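THE SHOE PILE, AND OTHER BEDROOM NEWS

14 comments | 37 shares

Quick one this time, I'm writing this with the car half loaded. Thanks to everyone who wrote in about the July piece on kitchen drawers. I have read them all, I will answer them, not today.

So. Shoes. Specifically shoes in kids' bedrooms, which is what most of you asked for after Celina Wieczorek's letter (the one with the boot in the pillowcase). Celina wanted to know where shoes are supposed to go when the closet is full, the hall is narrow and the kid is nine. Fair question. I've been doing my own two this week, before school starts, and here is where I've got to.

First thing – get them all out. All. Under the bed, behind the door, the bag from swimming that is still a bag from swimming. I put everything on the bed. Yes, on the bed. I know some of you will write in. Henryk Nowicki already has, twice, in capitals. Wipe the soles first, or throw an old sheet down, or use a bedspread that's going in the wash that night anyway. The bed is the right height, you aren't crawling around, and the kid can't go to sleep until it's finished. That last bit is worth more than any storage box.

Then pair them. Don't try anything on yet, don't decide anything, just pair. Singles go to one end by the pillow. Give the singles till bedtime to find a partner and after that they go in the hall basket with everbody's odd gloves.

Then try on. Both feet, standing up, socks on. This is the slow part and there will be complaining. Thumb at the toe, walk to the door and back. If it's tight now it'll be worse by October. Fabric sneakers fool you because they give a little, so ask about the heel as well as the toe, and look for a red mark when the sock comes off.
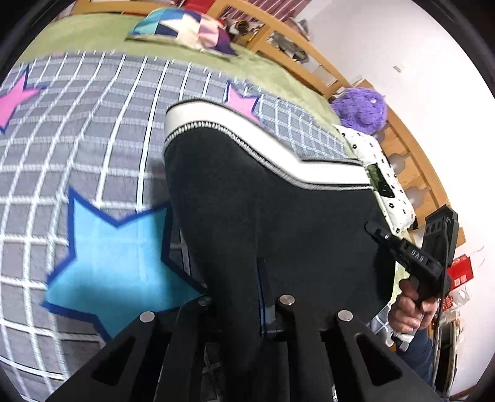
Anything that fits goes back to the floor side of the room, and anything that doesn't goes straight in a bag. Not on a chair, not "for now". Bag, handle tied, out of the room. We filled one and a bit. A neighbor's boy is getting the best of it and the rest goes to the swap table, see the end.

Cleaning. People overdo this. For white rubber edges I use an old toothbrush, dish soap, warm water, and a rag to finish. Baking soda if it's bad. Keep the water off the fabric part if you can, dark canvas especially, it dries with a tide line and then you have to do the whole shoe to even it out. Ribbed bits round the toe are where the dirt sits so go along the grooves and not across. Laces out, in a sock, sock knotted, in with the wash. Stuff the toes with newspaper and leave them by a window overnight. No radiator, no dryer. I did the dryer once, we don't talk about those sandals.

Where they live after. OK this is the real question and I don't have a beautiful answer. What works here:

A low open shelf by the bedroom door, two rows. Nothing with a lid, a lid is one step too many at that age. I got mine from Głowacki, the hardware place behind the bakery, cut to length while I waited. 62 cm wide, fits behind the door with the door open. Check yours before you order anything, measure with the door OPEN.

School shoes on top, toes facing out. Everything else underneath. Party shoes and rain boots live somewhere else completely, they only get in the way.

Three pairs each in the room, that's the limit. A new pair comes in, one goes out. Mine argued for four – we settled on three plus slippers.

A couple of you asked about the hanging pocket things for the back of a door. I had a Westard one. Fine for small feet, hopeless once they hit bigger sizes, the pockets sag and the door won't shut. Somebody else recomended the Rumurix stacking trays, I haven't tried them so can't say. If you have, write in.

And one more on bedspreads, since it came up: wash it after. Shake it out of the window first, then wash. Grit in the machine is a misery.

Swap table is 8/18/18, ten till noon, same place as before, round the side entrance. Clean shoes only please, tied together by the laces or with a bit of string. Size on a sticker. Last time we had 80 pairs and a good many had no size on them, so I spent the morning peering into shoes. Leftovers go on to the church sale.

Next issue is coats and hooks, if I get the hooks up. Car's waiting, got to run.

14 comments
Share this | Save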